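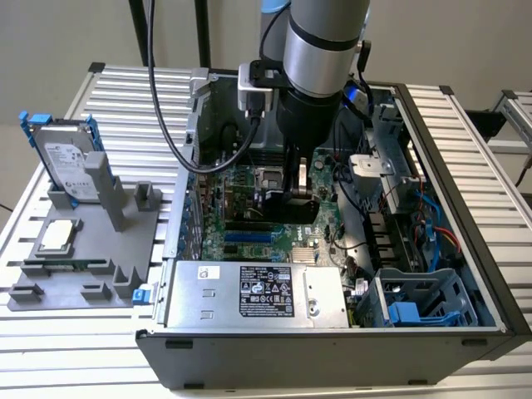

House rules for the teardown cell, version whatever

By Pacita Ambrosio
6/16/23

OK so I promised I'd write these down back in February and then didn't. Ronaldo Catacutan asked again at lunch. Typing this between runs, forgive the mess.

Background, short. We do desktop PC disassembly and reassembly with arms. Towers on their side, panel off, parts go between the case and the fixture. Drives, memory, processor. The people at Rovilance sent us their safety checklist when we started, and it's fine, but it's mostly fences and e-stops. Nothing on how you treat the actual computer. So these are ours.

Power first. Cord out of the wall, not just switched off at the back. Hold the front button down a few seconds after. Yes even on a scrap unit. And nobody opens a power supply, ever, arm or human. It stays in the case. If a job plan says take the PSU apart, send the plan back.

Static. Bench is aluminum, bench gets grounded, check the strap at the start of shift and write it on the sheet. I found 2 blank sheets last week. Fingertips too! People ground the table and forget that the fingers are the thing touching the board. If you swap tips, re-check. Every time.

Socket. This is the one I get loud about. When the processor is out, those contacts are bare and one bump is the end of that board. So no straight line moves over an open socket at low height. Go up, go across, come down. Speed in that zone is capped at 5 percent and I don't care if the demo is slow. Ronaldo thinks that's too careful. Ronaldo bent a socket in February.

Parts have a home. Every part goes in its own pocket in the fixture, no setting stuff down on the slats "for a second". Processor goes in its pocket, heat spreader up. Hard drive stands in the slot with the rails. If a pocket is worn or a print has gone loose, pull the fixture and print another one, dont shim it with tape. We were shimming with tape for a while. It went about how you'd guess. 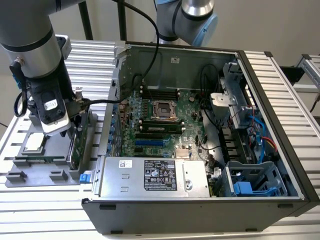 Gripper over the tray, processor in its pocket, socket empty.

Two arms. Only one is allowed inside the case at a time unless the plan names both and somebody has signed it. The waiting arm parks outside the case walls, not hovering over them. The Plarnov controller will let you do it wrong, no warning at all, so this one is on you.

Cables. Loose SATA leads and front panel wires get snagged way more than I expected. Look before you run. If a lead crosses the pick path, move it by hand with the arms stopped. And the arm's own cables, same deal, jog to full reach once and watch the loop before you let it go on its own.

Stop means stop. If a grip slips, don't hit retry. Stop, look, log it. The log is up to 3,005 entries and I'd say most of what we know came out of it, so please write more than "failed". What part, which finger, what it was touching.

Still arguing about:
- torque limits on the drive latches. Fajardo numbers are too high imo
- whether reseating memory needs a second person watchng
- the Brurkau labels that won't stick to anything

More when I get time. Run's done, gotta go.

Contact | © Pacita Ambrosio | Back to top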